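Introduction to Robot Manipulation
Notes for Session 5: the demonstration visit to Vidberg
January 2023

These notes are for students who take part in the visit and also for those who cannot come. Please read them before the session. The questions at the end should be prepared in writing and brought to the next seminar.

1. Practical matters

We meet at the main entrance of the Vidberg building at a quarter past nine. The demonstration hall is on the second floor, and the company Sutora, which runs it, lets in groups of up to 11 persons. For this reason the class is divided in two. The first group sees the arm demonstration while the second group has the talk on programming, and then we change places. Bags and coats stay in the room outside. Long hair must be tied back, and loose scarves are not allowed inside the yellow line.

You may take photographs in the hall, but not in the corridor with the offices.

2. What is demonstrated

Sutora works with arms that do small household and kitchen tasks: picking up an object, putting it in another place, wiping a surface, opening a drawer. The arm has a gripper with two fingers and a small camera fixed near the wrist. The camera moves together with the gripper, so the picture changes all the time while the arm is moving. A student who has only worked with a fixed camera above the table will find this strange at first.

The advantage of the wrist camera is that it comes near to the object together with the fingers. When the gripper is close, the camera still sees the tips and the place where they will touch. A fixed camera often loses this view, because the arm itself stands in the way. The disadvantage is that the wrist camera sees only a small part of the room, and when the arm turns quickly the picture becomes blurred. 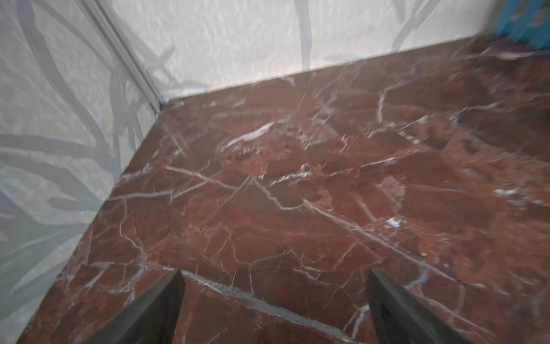 A second difficulty is the surface under the object. In our own laboratory we use a plain gray mat, and the edge of every object is easy to find. Marble with many veins is another matter. A vein is a long line with strong contrast, and a simple edge detector will report it as gladly as it reports the side of a cup. The same happens with a wall that has a printed or painted pattern. If the stone is also a little shiny, the highlights move when the camera moves, and the program may take them for something that is on the table.

You will remember from Session 2 that we found objects by their outline only. Please think, during the visit, about how many false outlines that method would give on a veined surface, and which of them could be removed by using depth.

3. The height problem

To pick up a thin object, the fingers must go down almost to the surface without pressing on it. From a single wrist picture it is hard to say if the fingertips are just above the stone or already touching it. Ask the staff how they solve this. There are three usual answers:

- the height of the surface is measured once and stored;
- the force at the wrist is read, and the arm stops when it becomes larger than a limit;
- the last part of the movement is learned from recorded examples made by a human operator.

Sutora uses the third way, together with a force limit for safety. For the task shown to visitors they recorded 863 examples. The operator moves the gripper by hand control, and the arm later repeats the kind of movement it was shown. It does not repeat one recording exactly, and you should notice small differences between one attempt and the next.

4. What to write down

Keep a short record of each attempt you watch. Note the task, the start position of the gripper, if the attempt succeeded, and where the arm slowed down or stopped. An attempt that fails is as useful for us as one that succeeds, so please do not leave it out. If a member of the staff touches the object or restarts the program, write this also.

5. Questions for the seminar

a) Which parts of the movement could be done without any camera?
b) What would change if the camera were fixed above the table and the wrist camera taken away?
c) How does a patterned background influence learning, if all recorded examples were made on the same background?
d) Suggest a test which shows if the arm has learned the object or only the place where the object usually stands.

For question c) read the chapter on changes of background in the course reader. One page is enough for all four answers. Students who miss the visit can do the same work with the recordings on the course page, but they should answer question b) in more detail.

The next visit of this kind is in June, to Drornasport, where the arms are larger and stand behind a fence.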